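About Unetley

Unetley is a small home service company in the town of Handby. We help families put in order the little things of the house: the cosmetics, the medicines, the chargers, the buttons, the batteries, the papers of old appliances. We do not sell furniture and we do not paint walls. We come with labels and some patience, and we sit with you at your own table.

How we started

In the beginning we were a cleaning company. Our teams washed floors and windows in the Torres district, and every week the customers asked us the same thing at the door: could you also do something with this drawer? We did it for free when there was time. After one year the drawers took longer than the floors, and so we decided to make them our work. The name Unetley was already on our van and we kept it.

Today we have visited 132 homes in Handby and in the villages along the river. Most of them are apartments with one bathroom, where the shelf under the mirror must hold everything for four or five persons.

How we work

A usual visit takes one morning. We ask you to choose a table with good light and to clear it the evening before. Then we bring small things out from one place only, for example one bathroom cabinet, and lay them where everybody can see them. We work in this order:

Medicines first. They are put upright in a tin or a low box, with the name to the front. We read the date on each one together with you. Old medicines go in a separate bag and you take them to the pharmacy. We do not take them away ourselves, and we do not give advice about what to use.

Then bottles, jars and tubes. We check the caps and wipe the outside. A tube with only a little inside goes in front of the full one.

Then boxes. If a box is empty and has no instructions on it, we ask to fold it. If it holds a plug or an adapter, we write on it which device it belongs to.

Last, the things without a home. Every family has them.

On the table it looks worse before it looks better, and we tell this to our customers at the first phone call. Tubes and glass bottles lie on their sides, a plug is near the cosmetics, and the lid of a cardboard box becomes a tray for the smaller boxes. We like to use such lids. They cost nothing, and you can try the sizes for one or two weeks before you buy any organizer.
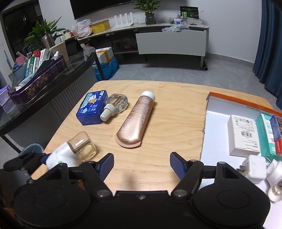
Rarkia wrote to us after her second visit that she still uses the shoe box lids in her bathroom drawer and never bought the dividers, but she would like us to print the labels bigger, as her mother cannot read them without glasses. We now offer the labels in two sizes, and the large one has no extra price.

What it costs

One visit is 36 per hour, with a minimum of two hours. The first talk by phone is free. Labels and bags are included. If you need boxes, we show you first what you already have in the house - usually it is enough.

For larger homes we make a plan of several visits. Please do not prepare too much before we come. If you already moved everything, it is more difficult for us to understand how you live with it.

Our team and our hours

We are a team of six. We speak English, Spanish and a little Portuguese. The office in Handby is open in the mornings, and visits are possible also in the early evening. The office will be closed on 3rd July for the yearly stock check, and messages from that day will be answered the next morning.

To ask for a visit, please use the form on the contact page and write which room is the most urgent.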